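Flekstead 라벨지 고객지원
자주 묻는 질문: 색상 표식 인쇄, 부착, 보관

최종 개정 4월. 본 페이지는 Kuda 계열 점착 라벨지와 Edano 계열 무점착 카드지를 대상으로 한다. 감열지와 직물 라벨은 별도 페이지를 참조한다.

주문 및 규격

Kuda와 Edano는 무엇이 다른가

Kuda는 뒷면에 아크릴계 점착제를 도포한 라벨지이고, Edano는 점착제가 없는 카드지이다. 표면 코팅은 동일하므로 같은 인쇄 조건에서 유사한 발색을 얻을 수 있다. 단, 카드지는 두께가 두꺼워 일부 프린터의 양면 경로를 통과하지 못한다. 수동 급지 경로가 직선형인 기종을 권장한다.

최소 주문 단위는 얼마인가

두 계열 모두 800매 묶음 단위로 출고한다. 묶음을 나누어 출고하지 않으며, 견본은 규격당 2매까지 무상으로 제공한다. 견본에는 로트 번호가 인쇄되어 있지 않으므로 색차 판정의 기준으로 사용할 수 없다.

로트가 다른 제품을 섞어 써도 되는가

가능하지만 권장하지 않는다. 원지의 백색도는 로트마다 허용 범위 안에서 차이가 있다. 나란히 부착하면 바탕색 차이가 눈에 띌 수 있다. 같은 선반이나 같은 문서철에 쓸 물량은 한 번에 주문하고, 주문서 비고란에 "동일 로트"라고 기재한다. 재고가 부족하면 출고 전에 연락한다.

색상 선택

표식에 사용할 색은 몇 가지가 적당한가

용도에 따라 다르나 한 체계 안에서 5색을 넘기지 않는 편이 관리하기 쉽다. 색이 늘어나면 인접한 색 사이의 간격이 좁아지고 조명이 바뀌었을 때 오독이 증가한다. 항목이 더 많은 경우에는 색을 추가하기 전에 형태나 문자를 병용하는 방법을 먼저 검토한다.

적색과 녹색을 함께 써도 되는가

적색과 녹색의 조합은 관습적으로 널리 쓰이지만, 적록 색각 이상이 있는 사용자는 두 색을 명도만으로 구분해야 하는 경우가 많다. 두 색의 명도가 비슷하면 구분이 어렵다. 한쪽을 뚜렷하게 밝게 하거나, 녹색을 청록 쪽으로 옮기거나, 원과 삼각형처럼 윤곽을 다르게 한다. 흑백 복사본에서 두 표식이 구별되는지 확인하는 것이 가장 간단한 점검 방법이다.

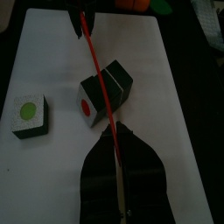
흰 면에 녹색 원과 적색 원이 있는 검은색 큐브

바탕색은 흰색이어야 하는가

반드시 그렇지는 않다. 다만 반투명 잉크는 바탕의 색을 그대로 통과시키므로 흰색 이외의 바탕에서는 화면에서 지정한 색이 재현되지 않는다. 어두운 물체에 표식을 붙일 때는 흰 여백을 남기고 그 안에 색을 인쇄한다. 여백은 표식 윤곽과 물체의 경계를 분리하여 원거리 판독성을 높인다. 유색 원지를 써야 한다면 백색 잉크를 먼저 올릴 수 있는 장비가 필요하다.

화면 색과 인쇄 색이 다른 이유는 무엇인가

화면은 빛을 더하는 방식으로, 인쇄는 빛을 흡수하는 방식으로 색을 만든다. 재현 영역이 서로 다르며 특히 채도가 높은 녹색과 주황색에서 차이가 크다. 다음 순서로 점검한다.
프린터 드라이버의 용지 종류가 "무광 코팅"인지 확인한다.
응용 프로그램과 드라이버 중 한쪽에서만 색 보정을 수행하도록 설정한다.
배포 중인 최신 프로파일을 설치하고 시험지를 출력한다.
출력 후 하룻밤 건조한 다음 비교한다. 염료 잉크는 건조 중에 색이 이동한다.

조명의 영향은 어느 정도인가

같은 인쇄물도 광원에 따라 다르게 보인다. 두 색이 한 광원에서는 일치하고 다른 광원에서는 어긋나는 현상을 조건등색이라고 한다. 표식을 실제로 읽을 장소에서 확인하고, 창가라면 오전 10시와 해가 진 뒤에 각각 확인한다. 작업대 상판이 밝은 색이면 반사광이 물체 측면까지 들어가고, 어두운 색이면 측면의 표식이 그늘에 묻히기 쉽다.

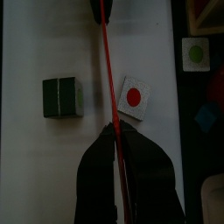
측면 표식을 자주 읽어야 하는 보관 장소에서는 상부 조명만으로 부족할 수 있다. 선반 앞쪽 모서리에 보조 조명을 두고, 광택 필름은 반사 때문에 판독을 방해할 수 있으므로 무광 필름을 선택한다. 보조 조명의 색온도는 상부 조명과 맞춘다. 색온도가 섞이면 같은 표식이 선반의 높이에 따라 다르게 보인다.

부착 및 제거

부착 전에 표면을 어떻게 처리해야 하는가

먼지와 유분을 제거한 뒤 완전히 건조한다. 이소프로필알코올을 적신 보풀 없는 천으로 한 방향으로 닦는다. 도장면과 아크릴 표면은 용제에 손상될 수 있으므로 보이지 않는 부분에서 먼저 시험한다. 실리콘 이형제가 남은 성형품에는 접착력이 나오지 않으며, 이 경우 세척만으로 해결되지 않는 일이 많다.

모서리가 들뜨는 원인은 무엇인가

주된 원인은 곡면 부착, 저온 부착, 표면 오염이다. 사각 라벨은 모서리에 응력이 집중되므로 곡면에는 원형이나 모서리를 둥글린 규격을 사용한다. 부착 후에는 중앙에서 바깥쪽으로 롤러를 밀어 공기를 빼고, 그날은 마찰을 피한다. 점착제는 부착 직후 최종 접착력에 도달하지 않는다.

거친 표면에도 붙는가

질감이 있는 분체도장, 무처리 목재, 콘크리트는 접촉 면적이 작아 표준 Kuda로는 유지력이 부족하다. 강점착 사양을 지정하거나 Edano 카드지를 투명 포켓에 넣어 고정한다. 강점착 사양은 제거할 때 표면층이 함께 떨어질 수 있으므로 임대 비품에는 쓰지 않는다.

잔여물 없이 제거하려면 어떻게 해야 하는가

라벨을 미지근한 바람으로 데운 뒤 낮은 각도로 천천히 당긴다. 빠르게 당기면 원지가 층간에서 갈라진다. 남은 점착제는 감귤계 제거제로 불린 다음 플라스틱 주걱으로 민다. 금속 날은 사용하지 않는다.

보관 및 취급

인쇄 전 용지는 어떻게 보관하는가

원포장 상태로 평평하게 눕혀 보관한다. 상대습도는 54퍼센트를 넘기지 않는다. 습기를 먹은 용지는 가장자리가 물결 모양으로 휘고 급지 불량을 일으킨다. 개봉한 묶음은 방습 포장에 다시 넣고 접은 입구를 아래로 향하게 둔다. 창고에서 꺼낸 용지는 인쇄실 온도에 적응시킨 뒤 개봉한다.

주름이 생긴 용지를 사용할 수 있는가

정전식 프린터에서는 사용하지 않는다. 주름 부위에서 토너 전사가 불완전해지고, 정착기 안에서 라벨이 대지로부터 분리될 수 있다. 잉크젯에서는 주름을 펴서 시험 인쇄용으로 쓸 수 있으나 헤드와 용지 사이 간격을 넓게 설정한다. 인쇄 후에 접힌 카드지는 코팅층에 균열이 생겨 그 선을 따라 색이 떨어진다.

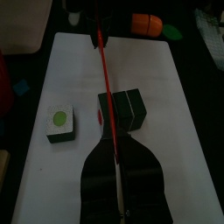 인쇄된 표식의 수명은 얼마인가

보증 수명은 잉크와 환경에 따라 달라지므로 용지만으로 산정하지 않는다. 일반적으로 안료 잉크가 염료 잉크보다 퇴색에 강하고, 적색과 황색이 청색과 흑색보다 먼저 바랜다. 직사광선을 받는 위치에는 자외선 차단 필름을 덧붙이고, 기준 견본 한 벌을 암소에 보관하여 주기적으로 대조한다. 대조한 결과는 대장에 적고 교체 시점은 가장 먼저 바랜 색을 기준으로 정한다.

물에 닿아도 되는가

Kuda 표준품은 생활 방수 사양이 아니다. 안료 잉크로 인쇄하면 튄 물을 닦아 내는 정도는 견디지만, 단면으로 물이 스며들면 원지가 부푼다. 세척 공정이나 결로가 있는 냉장 설비에는 합성지 제품을 주문한다. 합성지의 코드는 규격표의 마지막 열에 있다.

교환 및 문의

발색 불량으로 교환할 수 있는가

미개봉 묶음은 수령한 달의 다음 달 말까지 교환할 수 있다. 개봉한 묶음은 원지의 얼룩, 코팅 누락, 재단 오차가 확인된 경우에 한한다. 프린터 설정에 기인한 색 차이는 대상에서 제외한다. 접수 시 로트 번호, 프린터 기종, 잉크 종류, 시험지 출력물을 함께 보낸다. 스캔 파일은 스캐너의 색 보정이 개입하므로 출력물을 대신하지 못한다.

구형 Van der Merwe 템플릿은 계속 쓸 수 있는가

사용할 수 있다. Van der Merwe 템플릿과 현행 템플릿은 라벨 간격이 같고 상단 여백만 다르다. 파일을 연 뒤 문서 설정에서 상단 여백을 현행 규격표의 값으로 바꾼다. 여백을 바꾸지 않으면 첫 행이 재단선 위로 밀려 인쇄된다. 매크로가 포함된 버전은 배포를 중단하였다.

재단을 의뢰할 수 있는가

직선 재단은 전 규격에서 가능하다. 원형과 자유 형상은 Kuda 계열에 한하며 칼틀 제작비가 별도로 청구된다. 도면은 벡터 형식으로 제출하고, 재단선과 인쇄선을 서로 다른 레이어에 둔다. 재단선에 두께를 지정한 도면은 반려한다.

관련 문서
Kuda 규격표
Edano 카드지 급지 조건
색상 프로파일 설치 안내
합성지 제품 자주 묻는 질문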